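Two-finger gripper keeps twisting long thin parts during bin picking: change the tips or change the gripper?

Posted in: End effectors and tooling
Wednesday, April 4, 2018

Drirkard

I am comparing two parallel grippers for picking mixed household objects out of a metal bin. Both are electric with two fingers. Gripper A has flat steel fingers. Gripper B has small soft tips on metal fittings. The arm, the camera and the controller stay the same for both, and I run 200 picks per gripper in blocks of 20.

Compact objects are fine with either. The trouble is with long thin ones, such as pens, brushes and tool handles. If the grasp point is away from the middle, the part rotates between the fingers as soon as it leaves the floor of the bin. The lower end then drags, or touches the wall on the way out. B is slightly better than A at this but drops more of the heavier parts. 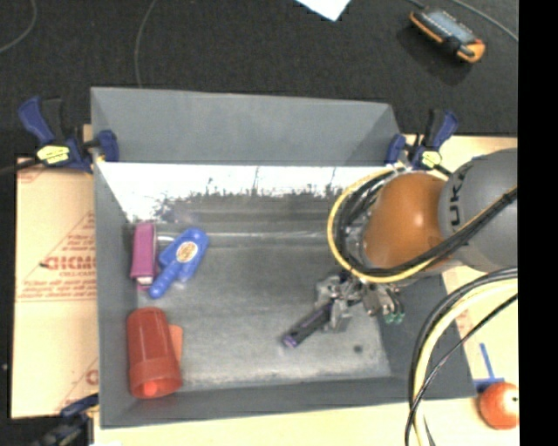
Gripper B with a slender dark tool, held slanting down to the left. Bin clamped at the rim.

Grip force is already at the highest setting the supplier allows for B. Closing speed makes no difference that I can measure. The depth camera also gives poor data near the far wall, where the metal reflects, so the grasp points there are not well placed to begin with.

Is it worth having wider tips made for B, or should I look at a three-finger gripper instead? I would prefer to keep the present flange and wiring.

Gurnitz

Wider tips first. It is the cheap test and you keep your results comparable.

A small tip gives you close to a point contact on each side. A point contact resists sliding but has very little resistance to rotation about the line between the fingers. A longer pad spreads the contact along the part, and the torque it can hold goes up with the pad length. On our cell we went to pads 22 mm long and the rotation on handles mostly stopped. The penalty is access: a long pad does not fit between two objects lying side by side, and you will see more failed approaches in the corners. Log those separately from drops or the totals will hide it.

Two other points.

A shallow V groove across one pad helps with round handles and does little harm on flat parts. Cut it in one pad only. With grooves in both, thin sheet items sit badly.

Your camera problem is separate and you should fix it before you compare anything. If the grasp points near the far wall are wrong, both grippers are being scored on the camera. Spray a piece of card matt grey and stand it against that wall for one block. If the success rate changes, you know how much of the error is reflection. After that you can try a shorter exposure or a small change in the camera angle.

I would not go to three fingers for this. A centring gripper is good on round and compact parts, which you say you can already pick. It also needs more clearance round the object and you would have to redo the collision model.

Mohammed

We use soft tips too and they wear quickly. Change them every block and see if the drops go down. Also check that the bin is not moving, ours was.

Holtico

Agree with Gurnitz on pad length, but I would try the software side at the same time as it costs nothing.

If your planner ranks grasps only on finger clearance, add a term for the distance between the grasp point and the estimated centre of the object. Segment the object, take the centroid of the visible points and penalise grasps by their distance from it. It is crude for things like hammers, where the mass is at one end, but for pens and brushes it is close enough.

Then add a short lift of 2 cm with a pause, and read the wrist torque before the full lift. If the value is over your limit, put the part down and regrasp nearer the middle. Keep the limit the same for A and B and report regrasps as their own column.

Drirkard

Thanks. The card is going in for the next block and I have asked for a quote on the longer pads. The bin is held by clamps at the rim, but I will put a dial gauge on it anyway.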